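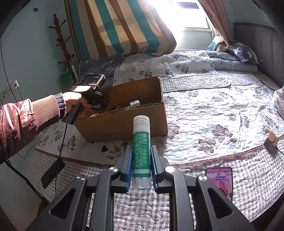 Glue stick with white ribbed cap, green label and pale grey base. Open corrugated carton behind.

Wemska Glue Stick, Single
Sold by Setmont Paper & Desk
Item 214

General purpose paper adhesive in a twist-up tube, for children's craft work, scrapbooks, envelopes and light card. The adhesive is a solid stick and is applied directly to the sheet. It is not intended for fabric, leather, glass or outdoor use.

Label and warning text
The label wraps around the middle of the tube. The warning panel is in Chinese and reads: 警告！(保留备用) 应在成人监护下使用。内含小零件，严禁吞食。
In English: Warning! (Keep for future use.) Use under adult supervision. Contains small parts; do not swallow.
A printed English translation is included with every order. Schools that need the translation as a separate sheet for their supply records can request it at checkout.

Application
Remove the cap and turn the base until a short length of adhesive stands above the rim. Apply to one surface only, working from the center of the sheet to the edges. Position the second sheet while the adhesive is still tacky and press flat. On card, apply to both surfaces and hold under a book for 7 minutes.
Wind the stick fully down before replacing the cap. A stick left raised will be crushed against the inside of the cap, and the adhesive that collects there hardens and prevents a proper seal.

Storage
Store capped and upright, away from radiators and direct sun. A stick that has dried at the tip can usually be recovered by trimming the hardened layer with a craft knife – this should be done by an adult.

Packing and shipping
Single sticks ship in a padded envelope. Orders of 16 or more ship in a brown corrugated carton with paper fill. Cartons can be flattened and reused. Check the fill for small items before discarding it, particularly on mixed orders that include sharpeners or erasers.

Compatibility
Fits the Vurside desk caddy (round slots only). Does not fit the Rønning pencil tray with the lid closed. Refills are not available for this item.

Revision notes
Listed since 2016. Translation of the warning panel checked by Lalit Nigam. Storage section revised 19 February 2019 following returns for dried adhesive.

Questions about bulk orders and school accounts go to Kiran Saxena at the order desk. Quote the item number.

Returns
Unopened sticks only, in original packing. Sticks with a missing or split cap are replaced – include a photo of the tube and cap with the claim.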